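Filed under: Makers & Workshops

The Eton Street shared workshop occupies a brick building put up in 1904 as a harness factory. Its members pay $70 a month for a bench, a locker and use of the machine tools. Since February, one corner has been given over to Joltar, a kitchen arm assembled largely from salvaged parts and intended for repetitive work at the table.

The build is now on its second controller. The first, a Cluleck board bought used, could not hold a steady position once the arm was fully extended. Its replacement cost almost $500, the largest single expense in the project, and required the wiring to be redone from the base up.
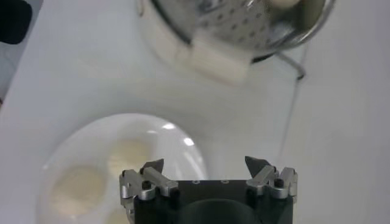 Food handling places particular demands on a two-fingered gripper. Closing force must be set low, and the approach to each piece has to be planned around whatever stands nearby. Round pieces of dough on a glossy white plate leave little contrast for the wrist camera, and the plate's rim throws back bright highlights. The steamer pot presents a further obstacle in its handle – a blocky projection that the fingers must clear.

The members log every trial in a bound Kubíček ledger, which had reached entry 671 at the time of writing. Work on the wrist joint continues, and a quieter gearbox is on order.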